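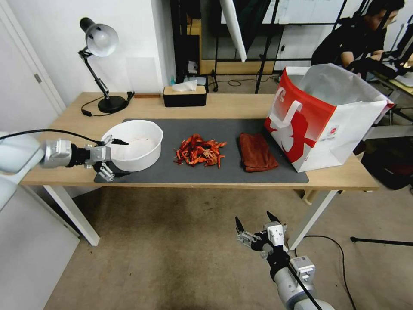

Extras and dancers wanted for the new Gonduvis video

Gonduvis are shooting the video for the first single from their second album this July, and we need people in it. Lots of people! If you like the band, or you like dancing, or you have always wondered what goes on at a music video shoot, please read on and get in touch.

The song is called Trerkent. It is five minutes long, it starts with just voice and a harmonium, and by the end there are two drummers going at once. Anyone who caught the band on the spring tour will know it as the one they closed with. The video follows a village dance over a single night, from the first couple on the floor to the last few stragglers walking home along the harbour wall, and it will be directed by Ewan Ngata, who also made the video for Quinlan with the band two years ago (the one with the ferry).

Who we are looking for

We have 36 places for dancers and a larger number for general extras. The dancers will be on screen for most of the second half, so you should be happy to move in front of a camera and able to pick up a simple routine. It's a ceilidh-type thing with a few odd bits thrown in, and our choreographer is very patient. You don't need training. Some of the best people in the Quinlan video had never danced outside a kitchen.

General extras will play villagers: people at tables, people at the bar, people having a row in the car park, a couple of smokers who won't be smoking anything real. We want a proper mix of ages, and we would especially love to hear from anyone over sixty, because last time we were swamped with twenty-somethings and it looked like a freshers' week. Families are welcome to apply together. Under-16s will need a parent or guardian with them the whole time, and there is extra paperwork, so tell us early.

We also need 3 people who can play the fiddle or accordion well enough to look right in close-up. You'll be miming to the track, but Ewan is fussy about fingers. Please bring your own instrument, and send a short clip of you playing if you have one. A phone recording in your front room is fine.

What it involves

There is one rehearsal evening for the dancers, starting at 6.30pm, and then two night shoots. Call time on both nights is 5pm and we expect to wrap by 3am. Dancers and musicians must be free for both nights. General extras can do one or both, just say which when you write.

Most of it is indoors in the old hall at Altel, which gets very warm once the lights are on. The harbour wall part is outdoors and will go ahead in drizzle, so bring a big coat for between takes. There is a fair bit of waiting about on any shoot, and this one will be no different. A book or a pack of cards will do you good.

Clothes: smart, but as if you'd owned them for years. No white, no large logos, nothing that rustles. Bring two outfits if you can and the wardrobe team will pick. Shoes you can dance in for hours, please.

Pay and practical things

Everyone is paid. Dancers and musicians get a flat fee for each night plus a fee for the rehearsal, and general extras get a flat fee per night. The amounts will be in your offer email, before you commit to anything. A hot meal is provided on both nights, with vegetarian and vegan choices, and there'll be tea going until the end. A coach will leave from the station at 4pm and take people back after wrap. If you are driving, there's free parking behind the hall.

The hall has level access and an accessible loo. The harbour wall has steps at one end, but we can get you round the other way. Let us know what you need and we'll sort it out with you.

How to apply

Email the casting team through the contact page on the band's website, with "Trerkent extras" as the subject. Tell us your name, your age if you're under 18, which role you'd like, which nights you can do, and attach two recent photos, one of your face and one full length. Nothing fancy, no filters.

We had 1,583 applications for Quinlan and we read them all, so please be patient if you don't hear back straight away. Everyone will get a reply by the end of June, whether it's a yes or a no. If you applied last time and missed out, do try again. We've kept a note of several faces we liked and didn't have room for.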